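Workshop tips: when the arm drops the tool (or won't let go of it)

Quick page, typed between runs. Mostly about the bad afternoon we had with the bin picking setup and what I do different now. Fix list first, story after.

Cables before anything
Do the cable check with the arm at full reach AND folded in. Folded in is where loops go slack and find something to hook. Full reach is where they pull. Most people only do one.
Move the last joint by hand-jog, slow, all the way both directions. Watch the connectors, not the gripper.
Hook and loop straps, not zip ties. A zip tie pulled snug saws through a jacket. Ask me how I know.
Spare sensor lead in the drawer. Label it. We had one and couldnt find it.

Stop button
Within arm's reach of where you stand, not where the desk is. Ours was by the monitor. Four steps. Too far.
Press it once at the start of every session. Yes every session. Then reset and carry on.

What went wrong
11 April 2019, long unattended batch, 269 picks planned. Got to 100 fine. Then the gripper closed on a handle and the close signal never came back. Controller figured it had nothing, sent the arm down for another try with the handle still in the fingers. Handle went into the bin wall. Bin didn't move. Handle didn't move. Arm faulted on force, eventually, and sat there pushing.

Cause was dumb. A sensor lead had been tugged at every wrist turn until a pin backed out of the connector. Worked when the wrist was one way, dead the other. So of course it tested good on the bench.

Damage: one bent finger, a gouged handle, a Nerkance coupler we replaced to be safe. Nobody hurt. Cristian Cabrera had his hand near the rim not long before, reaching for a block. That's the part I keep going back to.
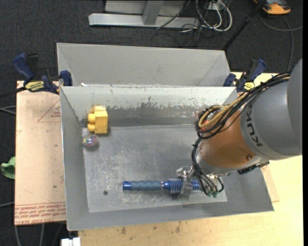
Nisha Kanaujia wrote in to say the clamps are the real problem here. Her view is that a bin fixed that hard to the table has nowhere to go when the arm comes down wrong, so everything lands in the wrist. She sets hers on a rubber mat with a low stop on each side, and a bad hit just skids it. Lost some repeatability, hasn't bent a finger since.

Fair point. Tried it. With a light bin ok, with two joined together they crept over a long batch and picks near the walls started missing. So I went back to clamps and dropped the force limit instead. Pick one or the other, but don't leave both stiff bin and high limit like we had.

Clamps, while we're on it
Retighten after the first 24 picks. They settle.
Bar ends pointing away from the arm's path. Run the path empty and slow to check, bars stick out further than you think.
Soft pads on. Bare jaws walk on a metal rim.

Getting a jammed tool out
1. Stop button. Pressed, not "I'll be quick".
2. Wait for the arm to settle. Some sag a bit when brakes go on.
3. Find out where the fingers go if air or power drops. Some open, some hold. Ours hold.
4. Hold the tool with a hand, gloved, below it if there's room. Never between tool and wall.
5. Release the gripper from its own manual control.
6. Only then back the arm out. Straight up, lowest speed.
We did 6 before 5 the first time. Thats where the gouge came from.

Software bits
If the close signal is missing, stop. Don't retry. One retry seemed harmless when Gilberto Chambi and I set it up and it's what wrecked the finger.
Compare finger width to the signal. If they disagree, stop.
Log the wrist angle with each fault. Ours lined up on one side, clear as day, once we bothered to look.

Cleaning
Wipe the bin floor between batches. Grime builds up low on the walls and hides fresh scrapes, and fresh scrapes are your early warning. Plain rag, a little degreaser, dry it off after.
Stuff on the table next to the bins: move it. Anything you might reach for mid-run goes on the other bench.

Still to do: proper cable guide for the wrist (Rovia quoted one, lead time into May) and move the button for good. Right now it's on a bracket I made out of scrap and it wobbles. Will post the drawing once the holes line up.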